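Jandby Shared Workshop: Members' Meeting Minutes
March 25, 2026, back room, Koltlow Building

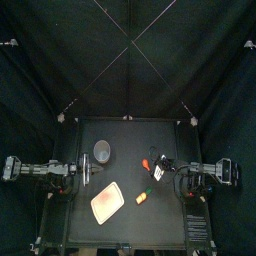
1. Opening
Dilani Siddiqui chaired and Sabina Kumarasinghe took notes. 35 members came, our best turnout yet! July minutes approved with one spelling fix (it's Đào, with the accents).

2. The black booth
Lots of love for the fabric lining. Dilani said the angled panels give it a real tent feel, and several people liked how the dark tabletop sits so well with the cloth behind it. Sabina would like the seams checked every month, starting with the one down the middle of the back. Agreed.
Crossed rods: leave them as they are. Please don't hang coats or bags on them.
Brackets: Đào offered to go over the ones on the side walls and along the back of the table with a hex key. Thank you, Đào!
Lint: black cloth shows everything, so we're buying 6 lint rollers. Carried, all in favor.

3. Tabletop care
Soft dry cloth only, no spray polish, we want to keep that matte look. Drinks stay on the shelf by the door. Sabina will print a card with the wipe-down steps.

4. Spare fabric
Ulteck quoted $44 for a replacement panel. Dilani thought this was a great price and will order one to keep in the closet. She'll ask about a second in the same dye lot.

5. Booking
Slots go from 30 minutes to an hour, which got a cheer. Sign up on the sheet in the hallway.

6. Any other business
Hallway light is still flickering. Dilani to call the building office.

Meeting closed at 8:15 p.m.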